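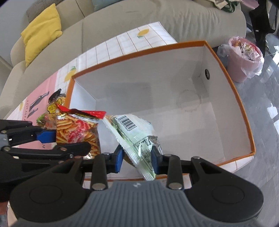 # Rovent Snack Storage Box, Lemon

**Item number:** 3474
**Range:** Rondstead Home and Pantry
**Availability:** In stock at the Molinberg warehouse

The Rovent Snack Storage Box is intended for households, staff rooms and after-school programs that keep packaged snacks in a shared living area. It holds mixed packets of different shapes and sizes, and it is supplied ready for use.

The interior is white, and the top edges are finished with an orange rim. There is a round hole in one wall of the box. The hinged lid carries a lemon print on a white ground and remains attached to the box when opened.

## Recommended use

The box is suitable for sealed snacks such as chips, cookies, crackers and snack sticks. Packets should be placed in the box unopened. Once a packet has been opened, its contents should be moved to an airtight container, as the lid does not form a seal.

Long or flat packets may be laid across the bottom, with smaller ones placed on top. Items with an earlier date should be kept near the front. The lid should close without pressure. If it does not, the box is overfilled and some packets should be removed.

Glass jars, cans and bottled drinks are not recommended. Fresh fruit, bread and any food that requires refrigeration should be stored elsewhere.

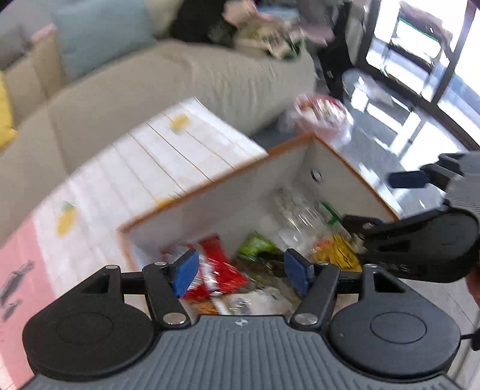 Rondstead Home and Pantry | Page 40

## Placement and care

The box may be used on a table, on a shelf or on the floor beside a sofa. Sufficient space should be left for the lid to open fully. The box should be kept away from heaters, damp floors and long periods of direct sunlight.

Crumbs may be removed with a dry brush. Marks on the inside should be wiped with a soft, slightly damp cloth, and the lid should be left open until the surface has dried. The box must not be rinsed or placed in a dishwasher.

## Ordering information

| | |
|---|---|
| Item | Snack Storage Box, Lemon |
| Item number | 3474 |
| Sold as | Single box with attached lid |
| Bulk orders | 100 boxes or more |
| Contents | Snacks not included |

Single boxes are sold through Vermeulen stores and by direct order. Schools and offices placing a bulk order are asked to submit a written request that states the delivery address and the preferred delivery month. Orders received by the end of June are filled from current stock.

Product questions may be addressed to Milan Vanhove, Home and Pantry. Requests for bulk pricing are handled by Matvii Skoryk, Institutional Sales. The item number should be included in all correspondence.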